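Terry cloth

Terry cloth (also terry, terry towelling or simply towelling) is a woven or knitted fabric with loops of yarn standing up from one or both faces. The loops increase the surface area of the cloth and allow it to take up more water than a flat fabric of the same fibre. It is used mainly for towels, flannels, bathrobes, bath mats and reusable nappies, and in lighter weights for mattress covers and sportswear.

Structure

Woven terry is made with three sets of yarn. The ground warp runs lengthwise under high tension and, together with the weft, forms the base of the cloth. The pile warp also runs lengthwise but is held under low tension, and it is this slack yarn that forms the loops. The weft crosses both and locks them in place.

In the most common construction, known as three-pick terry, two picks of weft are inserted a short distance away from the edge of the finished cloth. A third is then inserted and all three are beaten up together. The picks slide along the tight ground warp but carry the slack pile warp with them, so that it buckles and rises into a row of loops. The distance left before the full beat-up governs the height of the loop. Two-pick terry is cheaper to weave but the loops are less firmly held. Four-pick and five-pick constructions are found in heavier goods.

Knitted terry has loops formed over a sinker and is more elastic. It is usually softer than the woven kind, but it snags more easily and is seldom used for bath towels.

Fibres

Cotton is the usual fibre. It absorbs well, gains strength when wet and withstands washing at high temperatures. Long-staple cottons give a finer and smoother yarn that sheds less lint. Pile yarns are normally spun with a low twist, as tightly twisted yarn takes up water more slowly; ground yarns are given more twist for strength. Linen pile is harsher and is sold for use as a friction towel. Polyester is often blended into the ground warp to reduce shrinkage and shorten drying time, with the pile left as 100 per cent cotton.

Weight

The weight of terry is stated in grams per square metre. Light cloths for gym and kitchen use fall at the lower end of the range, and hotel bath sheets and mats at the upper end. A heavier cloth holds more water but dries more slowly, and weight by itself is a poor guide to quality -- a dense, short pile may outlast a heavier cloth with long, loosely held loops.

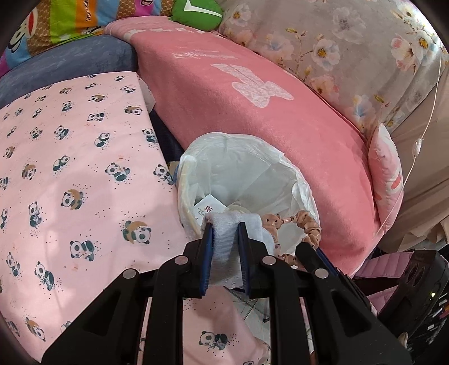
Weight is measured on a conditioned sample, as cotton takes up moisture from the air and a piece tested in a damp room will give a higher figure. Borders and hems are left out of the sample. Where a towel has a flat woven band near each end, the weight of the whole article divided by its area will be lower than the weight quoted for the pile section.

Finishing

Cloth straight from the loom is known as grey cloth and absorbs poorly. It still carries the size applied to the warp before weaving, along with natural waxes from the cotton. These are removed by desizing and scouring, after which the cloth is bleached or dyed. Tumble drying lifts the loops and gives the fabric its bulk. Softeners may be added in the last rinse, though many of them coat the fibre and slow the uptake of water.

In velour terry the tips of the loops on one face are sheared off to leave a cut pile. The sheared face is smooth and takes printed designs well, but it absorbs less readily than the looped face.

Testing

Absorbency is commonly judged by a sink test, in which a small piece is laid on still water and timed until it is fully under the surface. Other tests cover shrinkage, colour fastness, lint loss and the force needed to pull out a loop.

A study by Kofi Ofori compared 187 towels from commercial laundries, among them the Weidemann laundry at Farnton. It found that loss of absorbency was linked more closely to softener build-up than to wear of the pile. Samples washed without softener for 5 cycles regained almost all of their original sink time.

Manufacture at Farnton

Terry was woven at Farnton by the Deltard mill, which supplied hospitals and public baths with plain white towels. Its output was chiefly three-pick cloth with a cotton ground. Weaving ended in 1989 and the looms were sold. The Deltard name was kept for a range of imported goods.

Care

New towels are usually washed before use to remove remaining finish. Snagged loops should be cut level with the pile, not pulled, as the pile warp is continuous and pulling one loop draws out its neighbours. Hard water leaves mineral deposits that stiffen the cloth. Line drying in still air has a similar effect, and shaking the towel before hanging helps to raise the loops.

See also

Huckaback
Velour
Waffle weave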